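Speaker notes: Where the router goes, and other things we get told
Rochelle Tapsell, evening talk at the Brudo neighborhood library, 2025-05-20

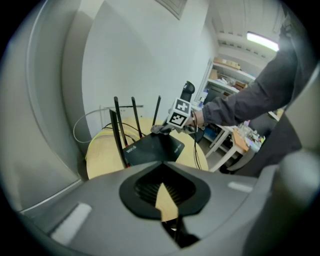 Merle Fairweather wrote back when I sent the title around: "If you're going to stand up there and tell people to buy a newer one, I'll stay home. I bought a newer one. The back bedroom is exactly as bad as it was."

Read that out slowly. Let it sit. Then say: I'm not going to tell you to buy a newer one.

OPENING

Ask for hands: who has moved their router in the last year? Who has moved it on purpose, as opposed to shoving it over to make space for a lamp?

Most routers live where the installer's cable ran out. That is the whole history of most home networks. Someone drilled a hole in October, it was raining, and the box has been next to the hole ever since.

Tonight is one box, one table, and the claims people make about both. I don't sell anything. The Tapsell on the old repair shop sign was my uncle and the shop is closed.

PART ONE: THE NUMBER ON THE LID

Point to the lid on the slide. It says WiFi6 in white letters. There's a second line of smaller lettering farther along, and I doubt anyone at the back can make it out, so skip it.

What does the big print tell you? It tells you which generation of wireless the thing speaks. Fine. It says nothing about whether you can watch a movie in the kitchen. Your old laptop doesn't get a new radio the day you bring this home. If the laptop speaks an older version, the two of them will talk in the older version.

I was sold a Grusier some years back on the strength of the number on the carton. I had a 400 plan at the time. The number on the carton was 2,000. I asked the man in the store where the rest of it was supposed to come from and he said it was "headroom." I have been suspicious of the word ever since.

(Pause for the laugh. If there isn't one, move on quickly.)

Add: those carton numbers are often the bands added together. Your phone on the couch is usually using one of them.

PART TWO: ANTENNAS

Four of them on the slide, black, sticking up at the back. People love antennas. People ask me which way to point them as if they were aiming a garden hose.

Say what I know. A plain stick antenna sends out most strongly to its sides and weakly off its tip. Upright is a sensible start for a house on one floor. If you have an upstairs, lean one over and see. The ones on the slide aren't all at the same angle, and I would not lose sleep over it.

What I don't believe:
That more antennas always means more reach. Some are there to handle several streams at once. You can't tell from the outside how good the parts inside are.
That there is a secret fan shape. I was sent a diagram. I tried it for a week.
Foil. Please don't bring up foil. (Somebody will. Allow two minutes.)

PART THREE: THE TABLE

This is where I get argued with, so slow down.

A table is a decent place for a router. It's off the floor, there's air around the case, and you can get at the plugs. I'd take a small round table with a birch-colored top over a closed cabinet any day. The cabinet looks nicer. The cabinet is also a box with a door on it, and sometimes it's metal.

But a table is not magic either. If it's in the far corner of the house, a lot of your signal is going out to the hedge. Higher and closer to the middle usually beats lower and off to one side. Usually. Brick chimneys, fish tanks and big mirrors all get a vote.

Merle's trouble was the chimney. We moved the box into the hall and the back bedroom picked up. Same box. I wanted to send the carton back to the store with a note.

PART FOUR: CABLES

Look at the cables on the slide. A gray one makes a big loop out over the edge, there's a bundle of black ones across the top, and a couple of thin black ones hang down the right side. I'd guess half the rooms represented here tonight have that.

Will tidying them make your internet faster? I've read that it will. I have never measured it and neither, I think, had the person who wrote it. A loose loop is fine. A sharp kink or a plug that's half out is not fine. So is the loop over the edge a problem? Only if you own a cat, or knees.

A reasonable tidy:
Push every plug in till it clicks, if it's the clicking kind.
Label both ends. Masking tape will do. The Prarik clip set costs more than the cable.
Leave enough slack to turn the box around.
Keep the hanging ones away from where people walk.
Don't strap power leads down tight behind a warm case.

DUST

Wipe the top with a dry cloth. Don't spray anything. Dust in the vents can make a box run hotter. Dust on the lid makes it look neglected and that's all I'm prepared to say about it.

DEMO

Speed test on my phone by the door, then at the far wall. Do it three times in each spot. One reading proves very little, and the library's line gets busy after supper. My best at home was 633, standing next to the box, where I never sit.

QUESTIONS, 10 MINUTES

Likely ones: mesh kits (maybe, try moving the box first), restarting it every night (why?), whether the microwave matters (on one band, while it's running).

Chairs go back against the wall by the magazines. Return the extension cord to the front desk.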